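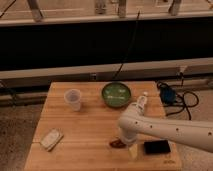
Jomar Magbanua 发表于 2026年7月6日 | 分类：厨房与餐桌 | 浏览 106

浅色拼木桌面怎么保养，左边那条接缝要不要处理？

桌子是浅色的木头，砧板那种一条一条拼起来的面，木纹顺着长边走。左边有一条淡淡的接缝，横着看过去不太明显，侧光的时候清楚一些。平时桌上就是杯子、碗、小瓶子这些东西，塑料杯和绿碗基本不收，用完就放在原处。

我想问三件事。

第一，这种面到底该上油还是上清漆。我在 Kusuddale 的店里问过，店员说都可以，等于没说。家里现有一罐 Prusto 木器油，500 毫升的，开过一次，不知道能不能用在放食物的桌子上，罐身上写的是“室内木制品”，没有写别的。

第二，那条接缝。用指甲划过去能感觉到一点点，塞不进纸。冬天好像宽一些，不过我没有量过，也可能是心理作用。要不要填，用什么填。

第三，杯子和碗长期放在同一个地方，挪开以后底下的颜色会不会和旁边不一样。现在看着还没有差别，但我以前租房时有一张松木桌，花盆放了一个夏天，挪开以后一个圆印，怎么擦都在，退房的时候还扣了钱。

桌子是前年在 Tralurham 的二手店买的，没有说明书，也不知道原来做过什么处理。打磨机没有，砂纸有几张，都是 150 目。麻烦有经验的说一下，步骤写细一点没关系。

补充：有人私信问尺寸。桌面长我没量，厚度量了，是 32 毫米。桌子靠窗，下午有两个小时能晒到太阳。

Maricel Lumbao 回答

先弄清楚现在表面是什么，再决定上什么。方法很简单，找一个不显眼的角落，滴两滴水，等十分钟。水珠一直立着，擦掉以后没有痕迹，说明上面有漆膜，或者油还很足。水渗进去、颜色变深，说明是裸木，或者旧油已经没有了。我建议在桌子的两头各试一次，用得多的一头和用得少的一头结果常常不一样。

如果是有漆膜的，你上油没有意义，油进不去，浮在表面，摸着发黏，还粘灰。漆面完好就用微湿的布擦，别的不用做。漆面已经起皮，才需要全部磨掉重来，那是另外一个工程，手工磨会很累，借一台打磨机比较现实。

如果是裸木或者旧油面，按下面的顺序来：

桌上的东西全部拿走，瓶子也拿走，不要磨到哪里挪到哪里。木粉会落进碗和杯子里，洗起来麻烦。

用拧得很干的布擦一遍，放一个晚上。

150 目的砂纸可以用，顺着木纹，不要打圈，也不要横着来。你的木纹是长边方向，就站在桌子的短边往前推，手臂够不到的一半再换到另一头。砂纸要包在一块平的木块上，直接用手指按着磨会磨出沟。150 目磨完还是有点粗，再买一张 240 目的收一遍，手感会好很多。

吸尘，再擦一遍，等完全干。

上油要薄。倒一点在布上，不要直接倒在桌面，顺着木纹抹开，二十分钟以后用干净的布把多余的全部擦掉。很多人失败就是这一步没有擦，三天以后还是黏的。隔 16 小时以上再上第二遍，第二遍用油会少很多。一般家里的桌子两遍够了。

你那罐 Prusto 我没有用过，罐身只写“室内木制品”的话，我不会直接用在放食物的桌面上。可以打电话问厂家干透以后能不能接触食物，问不到就换食品级矿物油。矿物油不会结膜，耐不了多久，要经常补，但是补起来方便，哪里干了擦哪里。

擦过油的布注意一下。干性油的布不要揉成一团扔进垃圾桶，会自己发热，有起火的危险。摊开在室外晾干，或者泡在水里再扔。

接缝我建议不动。木头横向会胀缩，冬天室内干燥，缝宽一点是正常的，夏天会回来。你塞了硬的填料，夏天木头没有地方胀，可能把填料顶出来，也可能把旁边的胶缝拉开。只有缝已经穿透、从桌底能看到光，或者两边高低不平，才考虑重新胶合。上油时接缝两边多抹一点，端头也要抹，端头吸得最多，很多人忘记。

颜色的问题，会有的。浅色木头晒太阳一般会变黄变深，盖住的地方慢一些，所以是杯底和碗底的位置偏浅。你靠窗，更要注意。隔几天换个位置放就可以。已经有印子的，把东西拿开让它继续晒，几个月后会淡下去。你以前那个花盆印可能是水印，和晒的不是一回事，水印晒不掉。

河对岸的老周 回答

我不上油，铺桌布，用了好多年没有问题。

楼主桌上东西这么少，铺一块布最省事，脏了洗布就行。绿碗放布上也好看。接缝盖住就看不见了，也不会往里掉渣。

不过别铺透明软玻璃，我妈家铺了，夏天底下闷出一片白，后来揭都不好揭，粘得死死的。要铺就铺棉的，或者麻的，能透气的。

Panganiban木工班旧学员 回答

同意上面第一位说的接缝不要填，我补充几点。

滴水测试之前先把桌面油污擦掉，厨房附近的桌子表面常有一层油烟，水珠立着不一定是漆膜，可能只是油污。用一点点中性洗洁精，擦完再用清水布过两次，第二天再测。我自己就测错过一次，以为有漆，拿砂纸一磨才知道是裸的。

尖嘴的小瓶子下面最好垫个东西。不管里面装什么，倒完以后嘴上总会挂一滴，顺着瓶身流到底，在桌上留一个圈。酱油、醋留下的印子很深，清洁剂也会把油面咬掉一块。找个小碟子就行，杯垫也行。

透明塑料杯倒冷饮会出水珠，同样垫一下。用惯了以后不费事。

小包装的东西，点心也好，别的也好，不要压在刚上过油的桌面上。包装纸上的印刷有时候会转印到木头上，我有一次是红字，磨了半张砂纸才磨掉。油面真正干透要一个星期左右，这段时间桌上能不放就不放，实在要用就垫一张白纸，不要垫报纸。

另外买砂纸时顺便看一下是不是干磨的。水砂纸颜色深，磨浅色木头有时候会留黑粉，卡在木纹里很难吸出来。

还有一点和上面不太一样：我习惯磨到 180 目就停，240 目以后木头吸油变少，颜色也会浅一些。两种做法都有人用，楼主可以在桌底各试一小块，看喜欢哪个。

首页 | 厨房与餐桌 | 木器保养 | 旧家具 | 提新问题 | 登录

评论

Jomar Magbanua：谢谢各位。昨晚试了，右边的水珠立着，左边靠接缝的地方十分钟后颜色深了一块。是不是左边旧油没有了？

Maricel Lumbao：多半是。先按老学员说的去一次油污再测一遍。两次结果一样的话，整张桌面一起磨，不要只磨左边，会有色差。

阿敏敏：想问矿物油去哪里买，药店的那种可以吗

Maricel Lumbao：看标签，写食品级的就可以。带香味的不要买。

二楼朝北：桌布党路过，支持老周。

Jomar Magbanua：擦过再测还是一样，左边吸水。周末买 240 目回来，先在桌底试。Prusto 那罐留着擦鞋柜。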